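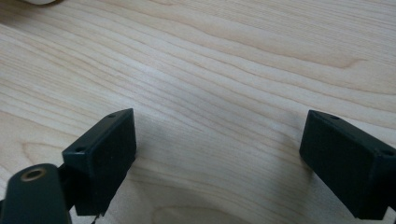 *Light-colored wooden tabletop with wavy grain and a pointed loop in the figure*

**Wood grain** is the pattern of lines, bands and loops seen on the cut surface of a piece of wood. In furniture making the word is used loosely for three things: the direction in which the fibers run, the texture of the surface, and the visible pattern, which woodworkers more strictly call the figure. This article deals mainly with grain as it appears on tabletops in pale woods.

## Origin of the pattern

In climates with a marked growing season, a tree adds a layer of wood each year. Wood formed early in the season is often lighter or more open than wood formed later, and the boundary between the layers shows as a line when the log is sawn. How that line looks depends on the angle of the cut.

* **Plain-sawn** boards are cut roughly along a tangent to the rings. The lines spread into broad waves, arches and pointed loops, often called cathedrals or flames.
* **Quarter-sawn** boards are cut close to a right angle to the rings. The lines are narrow and nearly straight.
* **Rift-sawn** boards fall between the two and show straight lines with little other figure.

Rotary-cut veneer, peeled from a turning log in one long sheet, gives wide, wandering patterns that do not repeat in the way sliced veneer does.

## Pale woods

Maple, birch, beech and ash are the pale hardwoods most often used for tables. Maple and birch have small pores and a quiet figure, with bands only slightly darker than the wood between them. Ash has large pores and a much stronger contrast. Beech is marked by short, fine flecks.

Color alone is a poor guide to species. Stain, bleach and age all change it, and most clear finishes add some yellow. Maple in particular darkens toward a honey tone over the years. A cloth or tray left in one place can leave a lighter patch, which usually fades once the area is exposed to light.

## Use in tabletops

A solid top is made by gluing boards edge to edge. Makers differ on how to arrange them. Yoon-hee Shin, who ran the Ullham workshop, matched boards by color first and let the loops fall where they would. Demetrio Robles preferred to keep all the arches pointing the same way, and rejected boards that broke the line — a practice that wasted a good deal of timber.

Solid wood swells and shrinks across the grain far more than along it. Tops are therefore fastened to their frames with slotted brackets or wooden buttons that allow some movement. Veneered tops on a stable core move much less.

## Finish and care

Pale tops are usually sanded along the grain, as scratches running across it remain visible under a clear coat. Common finishes include hardwax oil, water-based lacquer and soap. Water-based lacquer changes the color least. Soap keeps the wood light but has to be renewed often.

Spills should be wiped up promptly. Small dents in solid wood can sometimes be raised with a damp cloth and a warm iron, though the finish may need repair afterward.

## See also

* Figure (wood)
* Quarter sawing
* Veneer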